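Review: Jivdale 898 Storage Label Kit

The Jivdale 898 is a labeling kit for small warehouses, school supply rooms and repair shops. It contains a hand-held printer, 2 rolls of tape and a printed guide to naming shelves and bins. The kit was reviewed over one month, October, in a stockroom with mixed shelving.

Setup was simple. The printer accepts short codes of up to twelve characters and stores the most recent ones. Text was sharp and easy to read from the aisle. The tape held well on painted shelves and plastic drawers, although it lifted at the corners on rough cardboard.
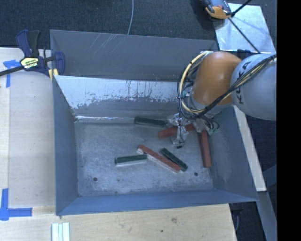

Encarnación Calvo

Metal bins require more care. Scratched or dusty surfaces should be wiped before a label is applied, and a flat area near the rim is preferable to a sloping wall. Where one bin holds parts in more than one color, such as red and green blocks, the guide advises a single code for the bin and a separate line for each color.

The guide itself is the weakest part of the kit. Its index is short, and the section on renaming old stock refers to a chart that was not included. Replacement tape must be ordered under part number 2147 - the printer does not accept the narrower Cirkau rolls.

The kit is recommended for stockrooms with a settled layout.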